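Rolls going soft in the basket

Godon
Posts: 896
I bake small white rolls on Monday, 600 g of flour to a batch, and serve them from a basket. Crust is crisp out of the oven and leathery by evening. Hydration is 65 per cent. Is this the flour or the bake?

Rotich
Neither, I'd say. Moisture moves from crumb to crust as the roll cools. Leave them on a wire rack for at least 30 minutes before they go anywhere near a basket or a cloth.

Nedov
Disagree. Cooling matters, but a small roll has a lot of crust for its weight and the usual fault is underbaking. Give them 13 minutes at 220 C, then a few more with the oven door ajar. Steam at the start only.
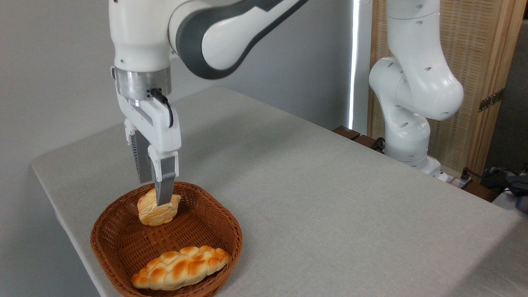
A cloth lining makes it worse, whatever the basket. It holds vapour against the base of each roll and the bottoms go first.

Rotich
The door trick dries the crumb as well. I tried it on a milk dough and got rusks.

Nedov
Milk dough is a different case. Godon gave no milk in the recipe.

Godon
No milk, no fat. I do line the basket. Oven is an old Akenau and the dial reads high - I checked it with a probe last winter and then forgot about it.

Nedov
Then correct for that first and change nothing else. Report the core temperature when they come out.

Rotich
And keep the rack. Two batches, one variable each.

Godon
Will do. Probe needs a battery.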